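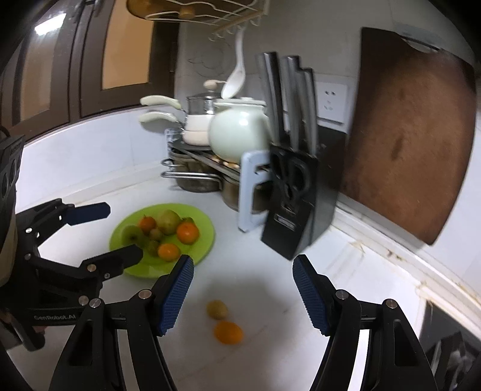 Zwischenbericht zum Projekt »Obstpause Flavutgate«

Stand Freitag, 19. Januar
An die Programmleitung der Lundgren-Stiftung
Von Naima El Sherbiny, Projektleitung

Was wir bisher gemacht haben

Seit Schuljahresbeginn beliefern wir 16 Gruppen in Flavutgate und Zillel zweimal pro Woche mit Obst. Die Lieferungen laufen. Es gab im Herbst zwei Ausfälle, beide beim Zulieferer, beide wurden in der Folgewoche nachgeholt. Das Obst wird gegessen, die Kinder mögen es, die Erzieherinnen sind freundlich zu uns. So weit die Nachrichten, die sich gut in einen Bericht schreiben lassen.

Im Antrag stand allerdings etwas anderes. Dort haben wir angekündigt, dass sich durch die Obstpause die Essgewohnheiten zu Hause ändern. Ich habe diesen Satz damals selbst mitgetragen und würde ihn heute nicht mehr unterschreiben. Wir haben bislang keinen Beleg dafür, und ich bin mir nicht sicher, ob wir mit unseren Mitteln je einen bekommen.

Die Elternbefragung

Verteilt wurden 600 Fragebögen. Der Rücklauf aus Flavutgate ist ordentlich, der aus Zillel mager. Fast alle, die geantwortet haben, kreuzen an, ihr Kind esse »häufiger« oder »deutlich häufiger« Obst als früher. Das klingt schön. Nur haben wir vor dem Start nichts erhoben, und wer einen Bogen von einem Projekt bekommt, das seinem Kind kostenlos Obst hinstellt, schreibt selten hinein, es habe sich nichts getan. Dazu kommt, dass viele Bögen im Oktober ausgefüllt wurden, also zu einer Zeit, in der in halb Zillel die Apfelbäume voll hängen.

Ich bitte deshalb darum, die Ergebnisse vorerst nicht in den Jahresrückblick der Stiftung zu übernehmen. Falls doch, dann bitte ohne das Wort »Wirkung«.

Dokumentation mit Skaltik

Die Gruppen sollen die Mengen in der Software Skaltik eintragen. In der Praxis trägt eine Gruppe täglich ein, die meisten am Monatsende und aus dem Gedächtnis. Entsprechend sehen die Zahlen aus: auffällig rund, auffällig gleichmäßig, kein Reste-Eintrag in den Ferienwochen, obwohl damals nachweislich eine Kiste Birnen verdorben ist. Ein zweites Schulungstreffen wurde uns vom Anbieter angeboten. Ich glaube nicht, dass es an der Schulung liegt — die Eingabe dauert schlicht zu lange für Leute, die nebenher auf zwanzig Kinder achten.

Vorschlag: Wir kehren zu einer Strichliste an der Küchentür zurück und übertragen sie selbst. Das kostet uns einen Vormittag im Monat.

Mittel

Vom Posten »Begleitmaterial« sind noch 3.000 Euro übrig. Vorgesehen waren sie für ein Mitmachheft. Der Entwurf der Agentur liegt vor und gefällt mir nicht. Er erklärt Vierjährigen, was Vitamine sind, und er tut das auf 3 Seiten ohne Bild. Ich möchte das Geld lieber in eine kleine Vorher-nachher-Erhebung bei den Gruppen stecken, die im Mai neu dazukommen. Sie wäre bescheiden, hätte aber immerhin ein »Vorher«. Für die Umwidmung brauchen wir Ihre schriftliche Zustimmung.

Die Personalkosten liegen im Plan. Die Fahrtkosten liegen darüber, was vor allem an Zillel hängt: Die Straße über den Damm ist weiter gesperrt, der Umweg bleibt uns vermutlich bis zum Frühjahr erhalten.

Offene Punkte

Zustimmung zur Umwidmung der Restmittel, möglichst bis zum Monatsende.

Entscheidung über Skaltik. Der Vertrag verlängert sich sonst automatisch, die Kündigungsfrist habe ich bei Ihrer Buchhaltung angefragt und noch keine Antwort erhalten.

Klärung, ob die Stiftung weiterhin eine Kennzahl »erreichte Familien« wünscht. Wir können sie liefern. Sie würde jede Familie mitzählen, deren Kind einmal an einem Obstteller vorbeigegangen ist — ich würde sie gern streichen.

Der nächste Bericht folgt nach dem Start der neuen Gruppen. Rückfragen bitte direkt an mich.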